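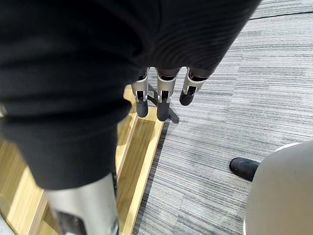
Fig. 6-1. Black knit fabric with fine ribbing, above the floor.

Poltilow Floor Heating > Owner Guide > 6. First Heating and Furnishing the Room

6. First Heating and Furnishing the Room

This section is for the owner of the room. It begins after the installer has closed the wall box and handed over the installation record. If you did not receive the record, please ask for it before you continue. You will need it for step 2 and also for any warranty claim.

6.1 First heating

The first heating must be slow. The floor covering and the adhesive below it need time to take the new temperature.

1. Check with the installer that the adhesive has reached its full drying time. The time is printed on the adhesive bag and is different for each product.
2. Compare the serial number on the thermostat with the number in the installation record. The two must be the same.
3. Remove everything from the heated area, also carpets and mats.
4. Switch on the circuit breaker. The display shows the Poltilow sign and then the room temperature.
5. Press and hold the round button until SETUP appears. Enter the installer code 727 and confirm.
6. Choose FIRST HEAT. The thermostat now raises the floor temperature a little each day without your help.
7. Leave the room windows closed at night while the program is running. In the daytime you can air the room as usual.
8. When the display shows DONE, press the button once. The thermostat returns to normal operation.

Note: If there is a power failure during the program, it continues from the same day when the power is back. You do not have to start again.

Caution: Do not use FIRST HEAT to dry a wet floor or fresh adhesive. The covering can lift at the edges, and such damage is not covered.

6.2 Choosing the sensor mode

The heating mat gives 110 watts per square meter. With this power the floor sensor must always be active. In the menu SENSOR there are two positions:

FLOOR - the thermostat measures only in the floor. Use it in bathrooms and small entrances.
ROOM + FLOOR - the thermostat measures the air and keeps the floor below the limit. Use it in rooms where people sit for a longer time.

After you change the mode, wait until the next morning before you judge the result. A heavy floor reacts late - this is normal and is not a fault of the thermostat.

6.3 Furniture and the heated area

Heat must be able to leave the floor. Where it is trapped, the sensor cannot see it, and the floor under the object becomes warmer than the value on the display.

1. Take the laying plan from the installation record and find the heated area. Mark its corners on the floor with paper tape.
2. Put closed furniture, such as wardrobes and chests without feet, outside the tape.
3. Furniture with open legs may stand inside the tape. Put felt pads under metal legs. 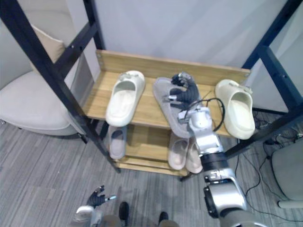

Fig. 6-2. Wooden shoe rack with black metal frame, footwear on the top shelf.

4. In an entrance, let very wet shoes drip on a tray outside the heated area. Rubber soles can leave a mark on some vinyl coverings if they stand on the same warm place for weeks.
5. Do not leave blankets, coats or other thick textiles lying on the heated floor.
6. Remove the tape within one day. On warm floors the glue of the tape becomes soft and is difficult to clean.

Caution: Never screw or nail a door stop, a rack or any other object into the heated area. Keep a distance of 400 mm from the sensor tube also when you drill into the lower part of the wall.

6.4 Sitting areas 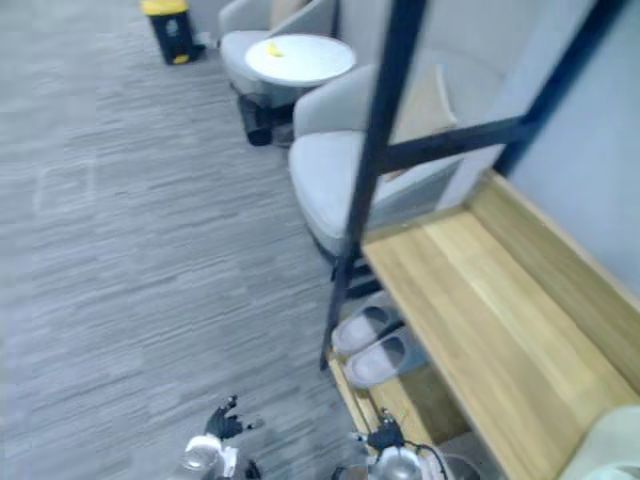 Fig. 6-3. Two light gray armchairs with a small round table on a gray floor, pedal bin with yellow lid.

When you sit still, you feel the floor more than when you walk. For a sitting area we recommend to begin with a low value and to raise it by one step each evening until it is comfortable. Bean bags and floor cushions should be lifted up when they are not in use.

If the display shows code 194, the floor has reached its limit. Proceed as follows:

1. Look for a covered place on the floor and clear it.
2. Wait until the code goes off. Do not switch the breaker off and on.
3. If the code returns on the same day, set the thermostat to OFF and call the Shahbazi service desk. Have the installation record ready.

Continue with section 7, Weekly Program.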